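Wood grain

Wood grain is the direction, arrangement and appearance of the fibers in a piece of wood. The word is used loosely. A carpenter may mean the direction in which the fibers run, a furniture buyer the pattern on a tabletop, and a finisher the size of the pores that need filling.

Formation

A tree in a climate with distinct seasons adds a layer of new wood each year beneath the bark. Wood laid down in spring, called earlywood, tends to be lighter and less dense than the latewood that follows it in summer. The two together make one growth ring. When the trunk is sawn into boards, the saw passes through many rings, and the lines seen on a board are the edges of those layers.

Most of the fibers in a trunk run up and down. Exceptions are common. In spiral grain the fibers wind around the trunk, and in interlocked grain the direction of the spiral reverses every few years. Wavy grain comes from fibers that bend back and forth as they rise. Branches disturb the grain around them, and the base of a branch enclosed in the trunk becomes a knot.

Effect of sawing

The way a log is cut has a large effect on the look of the boards.

Plain-sawn boards are cut at a tangent to the growth rings. They show arches, ovals and broad looping lines. This method wastes little of the log and gives wide boards, but the boards are more likely to cup as they dry.

Quarter-sawn boards are cut so that the rings meet the face at a steep angle. The lines are straight and close together, and in oak the rays appear as bright flecks. These boards shrink less across their width.

Rift-sawn boards fall between the two and show straight lines with little fleck. They are often chosen for table legs, where all four sides should look alike.

Rotary cutting, used for veneer, peels a thin sheet from a turning log. The pattern is wide and often irregular.

Figure

Figure is the decorative pattern on a wood surface, as distinct from the direction of the fibers. Curly figure appears as bands of light and dark across the board, and quilted figure as rounded, blister-like shapes. Bird's-eye figure consists of small round marks scattered over the face. Maple is known for all three, although most maple lumber is fairly plain.
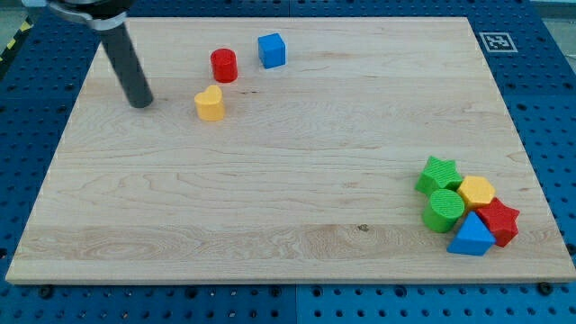
Pale maple board with wavy grain and a small dark knot.

Working with grain

Wood splits easily along the fibers and is much stronger when loaded across them. Planing against the rise of the grain lifts the fibers and leaves torn patches. In figured wood the direction may change several times in a short distance, so woodworkers take light cuts with a sharp blade or use a scraper.

Boards also swell and shrink with the humidity of the air, mostly across the grain. Wide panels are fixed in ways that allow for this movement — in a groove, for instance, or with slotted screw holes.

Stain can be hard to apply evenly to woods such as maple, where dense areas take up less color than areas of end grain or curl.

See also

Knot (wood)
Quarter sawing
Veneer
Wood finishing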